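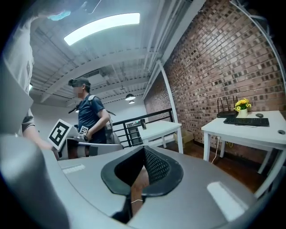
Backpack straps keep sliding off – any fixes?
Themis Stefanou, 24/05/2023

My backpack won't stay put. I walk about 20 minutes to work in Brodville and the left strap is off my shoulder by the first corner, every single time. I'd like it to sit like the grey one on the chap in the navy T-shirt, strap over the top of the shoulder and the bag hanging behind his back. Mine's a Zasik, bought in March, and I've pulled the straps as tight as they'll go. Do I need a chest clip or a different bag?

Ghislain Doucette

Too tight can be the trouble! I had the same with my old Castaño – let both straps out a bit, put the heavy stuff (lunch, charger, whatever) right against your back and then even them up in a mirror. If it still slips, get a clip-on chest strap. Mine cost 5 quid and fits most webbing, but measure yours first.

valtier_walker

just buy a smaller bag mate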